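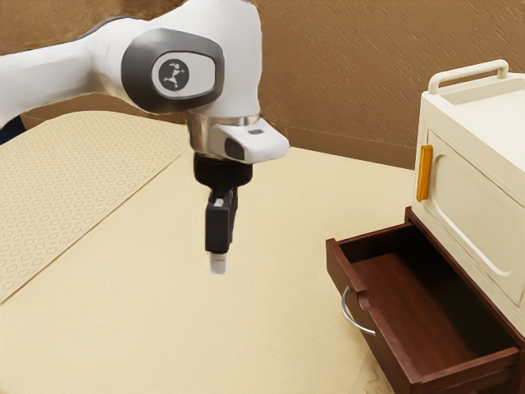

Beca Cadwaladr has spent 14 years as a criminal defense attorney, and for the last four of them she has worked almost entirely on one question: who should get their voting rights back after prison, and when.

Her answer is short. "Everybody, the day they walk out," she said. "No application, no waiting list, no fee."

The bill she helped draft would do that. Under current state law, a person with a felony conviction has to finish parole, pay off all court costs and then wait seven years before asking a judge to restore the right to vote. The judge can say no without giving a reason.

Cadwaladr met me at her office at 8 in the morning, before a hearing. She had a stack of denied petitions on the desk and went through a few of them with the names covered.

"This man owed a records fee. He paid it, but it was posted to the wrong account, and that put him back to the start of the waiting period," she said. "He's been working and paying taxes the whole time."

I asked about the objection I hear most from readers, that a person who broke the law shouldn't help choose the people who write it.

"I take that seriously. My own father believes it," she said. "But the court hands down a sentence, and the sentence has an end. If we want it to be longer, we should say so in the courtroom."

She doesn't agree with everyone on her own side. Hermenegildo Zamudio, who runs the reentry group Amissah, wants people to be able to vote while they are still in prison. Cadwaladr left that out of the bill.

"He thinks I gave it away too early, and he's told me so," she said. "I didn't have the votes for it. I'd still like to have that debate, just in a separate bill."

Zamudio confirmed the disagreement by phone. "We support the bill. We'll be back for the rest," he said.

There is also the matter of violent crimes. Some lawmakers have said they would vote yes if murder and sexual assault were carved out. Cadwaladr said she would not offer that amendment herself, but she would not pull the bill if it passed.

"I'd be unhappy. I'd also have a lot of clients who could register the next week," she said.

The bill cleared its first panel in March by a vote of 6 to 4. It goes next to the judiciary panel, where a date has not been set. Cadwaladr said she plans to bring two former clients to testify, if their employers will give them the time off.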